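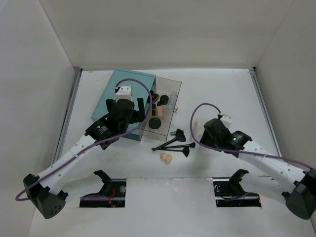
Is the Talside open day worth the drive if you only care about the makeup stuff? Go for the morning, skip the afternoon.

Visits > Open Days > Talside

Search this site Enter keyword Go

Posted January 26, 2025

Quick notes, typing this on the bus. Talside opened up the packing side of the building for the day, 2 sessions, I got the early one. Parking free. Coffee not.

Kalkidan Mamo took our group round. 13 of us, one stroller. She talks fast and knows her stuff - used to buy brushes for Koech before moving over. Most of what she covered was how cosmetics get boxed up and put together as gift sets. Brushes are the pain, apparently. Handles roll, heads get squashed if they go in the wrong way round. Makeup brushes on a white surface, teal box next to them, and suddenly you see why people fuss over layout. I never thought about it, I just throw mine in a drawer.

The Dirkthorpe site does 3000 sets in a good week, she said. Talside is smaller and does the odd orders. October is the crazy month, everybody wants holiday sets at once.

Liked: the sample table. You could pack your own set and take it home for $8. Mine came out lopsided, lid wouldnt sit flat, took it home anyway. The lady next to me did hers perfect and then dropped it.

Didnt like: the Niltari talk. Way too long, no chairs, slides about cardboard. Could not hear anything at the back. Left before the end and so did half the row.

Gift shop is tiny. Cash or card both fine. Restrooms upstairs only, elevator was slow - plan ahead if your knees are like mine.

Would go again for the early session. Bring a bag, they dont give you teh one they show on the flyer.

Recent visits
Koech warehouse sale, short notes
Dirkthorpe craft fair
Niltari paper mill tour
Where to eat near Talside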